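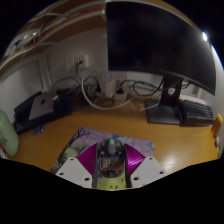

Right, Pomemon. Four people from Hovatetti, one singer, Elba Maldonado, and a first single in September. I wrote this bit at a desk with the monitor dark and the keyboard among other things for company, so forgive the gushing!

Elba was 14 when she joined – the drummer thought she'd come to buy his amp. Play clip one.

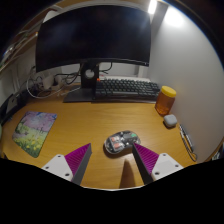

Then the Kanance gig, 55 people in, and she sang the last song twice. Pause for questions.

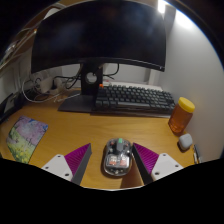
Keyboard and screen, desk view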